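Two-armed table robot takes shape at the Fornilcombe workshop

By Benedita Mendes

FORNILCOMBE - Sunday night, 8 p.m., and the shared workshop on Baptista Street still has its lights on. Inside, four members are putting a pair of robot arms through another evening of cups.

The build is called Pivus. It started in May as a bench project by Jaime Marinho, who fixes vending machines for a living and wanted something that could clear a table. Two arms, one table, a lot of secondhand parts. The workshop gave him a corner and a shelf. By summer he had company: Océane Gagnon on the software, Horácio Valente on wiring and mounts, Hipólito Painemal on whatever breaks.

"It breaks plenty," Painemal said.

The job right now is small stuff. Pick up a plastic cup, put it in a holder, take it out again. Purple cup, blue cup, a mesh pen holder from the office supply aisle. Gagnon picked the holder on purpose. It's light, it slides if you bump it, and the cups only just fit past each other. A heavy bin would let the arms get away with sloppy moves, she said.

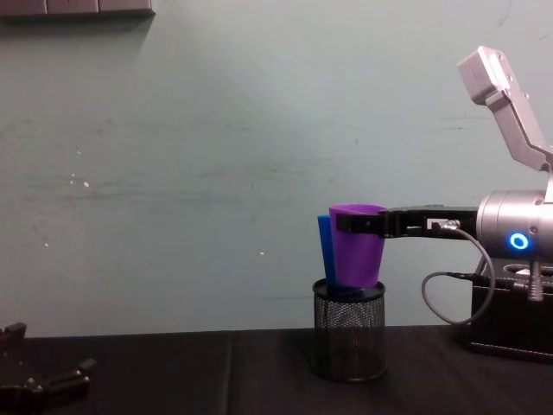 3 min read

The right arm does most of the cup work. Its gripper has two parallel fingers and takes the purple tumbler high up, near the rim, with the blue one tucked in the holder beside it. Getting that grip height settled took most of a week. Too low and the fingers hit the mesh. Too high and the cup tips on the way out, because it's wider at the top than the bottom.

Valente's headache has been the cable. A thin gray one runs off the gripper and loops down toward the base. The first version was too short and yanked the connector loose at full reach. Second was too long, snagged on everything in sight. Current one is "fine for now," he said, and he's not touching it untill after the open evening.

The left arm is behind. Same table, different gripper problem, jointed fingers that need their bolts checked before every session. Marinho wants both arms working together by the end of the season, one steadying the holder while the other pulls a cup. So far they take turns.

Scores go up on a whiteboard by the door. Last full session was 200 tries, 147 clean. Clean means cup out, holder still standing, no hands helping. Most of the misses came late in the night, after somebody moved the table to get at a dropped screw and the positions all shifted. Gagnon wrote the software to be re-zeroed in a couple minutes. They forgot to do it. The number stays on the board anyway.

Money is tight but not awful. Members put in $70 each at the start, and Zekinell, the parts shop across the canal, has been setting aside returned motors and offcuts at a discount. The arms themselves came used. Marinho wouldn't say what he paid. His wife reads this site.

Not everybody at the workshop was sold. The corner used to hold the big drill press, now over by the back wall, and there was some grumbling in the woodworking group about noise late at night. New rule, arms off by 10. Painemal says the grumblers drop in to watch more than they let on.

Next up is mixed objects. Markers, spoons, a tape roll, thrown in with the cups so the arms have to sort out what's what. Gagnon expects the score to drop hard at first. After that, maybe plates, tho Valente would like it on record that they will not be his plates.

The open evening is free and anybody can come by. Kids are welcome behind the tape line. Bring a cup if you want to see it tried, plastic only, no handles yet. Members who want to join the build should leave a name with Marinho at the front desk or on the sheet under the whiteboard.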